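The spare room, and what went in the bins

We moved to Arurthorpe in June with more than we should have. The removal company charged by volume, and the final quote came to $3310, a good part of it for boxes we had not opened since the previous move. I said at the time I would go through them before the next winter. It is now the next winter.

The subject of this post is clothes, mostly. I kept a list as I went, on the back of the removal invoice, and I am writing it up while I still remember what the abbreviations meant.
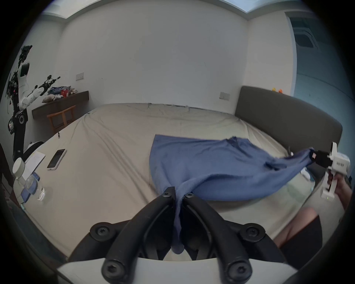

My rule at the start was the one everybody uses, where anything not worn in a year goes. It did not suit our house. Half of what I own is for weather that turns up twice a winter, and the good coat has gone two years without an outing because two years running there was no funeral or wedding in the cold months. Soft blue things like the one being stretched across the bed are harder again, as they get used all the time without anyone deciding to use them. I dropped the rule after the first box and sorted by where each item would live. If I couldn't name a drawer or a hook, it went in the pile for the op shop.

That got me through the jumpers in an evening. The socks took longer.

Signe Vigfúsdóttir from two doors down came over with her own bag to swap. She took a grey cardigan and a pair of gumboots and left me a linen shirt the colour of weak tea. She also told me the op shop in Sokcombe won't take pillows or anything with a broken zip, and that saved me carrying a box back to the car.

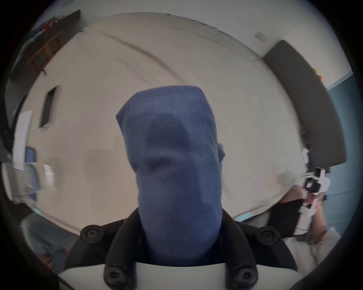
4 min read

Wool needs its own paragraph. I had moths in the last place and did not realise until I unfolded a vest and saw daylight through it. Since then everything wool gets washed before it is put away, dried flat, and sealed in a zip bag. I have tried cedar balls and I have tried lavender. The cedar smelled nice for a month. The bags are ugly and they work.

For washing I use the Tradby machine that came with the house. Its wool cycle spins at 1000, which seems fast to me, so I turn the spin off and roll each jumper in a towel. Everett Haddad, who sold us the house, left the manual in the laundry with his own notes in the margins. Beside the wool cycle he has written "NO" and underlined it.

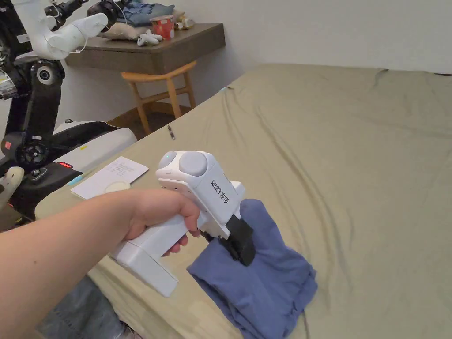 Dark blue cloth on the bed, a fold of it pinched.

I fold in thirds, sleeves in, then in half from the hem. Dark things go at the bottom of the drawer and light things on top. I used to file everything upright so I could see it all at once, but my drawers are shallow and the jumpers slumped. Flat stacks no higher than four are fine. T-shirts can go higher.

Sheets are another matter. My mother could fold a fitted sheet into a square and I have watched her do it many times without learning how. Mine get rolled and put inside their own pillowcase, which at least keeps the set together.
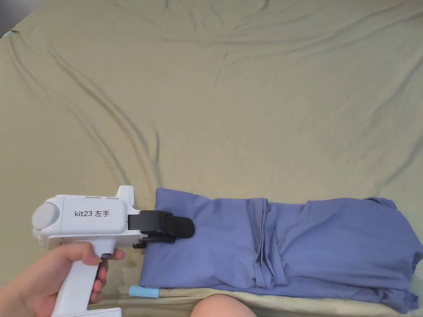
The pillowcase trick came from Zsófia Dudás, who ran the linen room at a hospital for years and has no patience for fitted sheets either. She marks the size on the label in laundry pen, Q or D or S. I have started doing the same and it has cut down on the swearing at bedtime.

What left the house: two full bags to Sokcombe, one bag of rags to the shed, and the vest to the compost after I cut the buttons off. What stayed fits in the chest of drawers and the bottom half of the wardrobe. There is still one box in the hallway marked MISC, in my handwriting, and I'll open it when the weather improves.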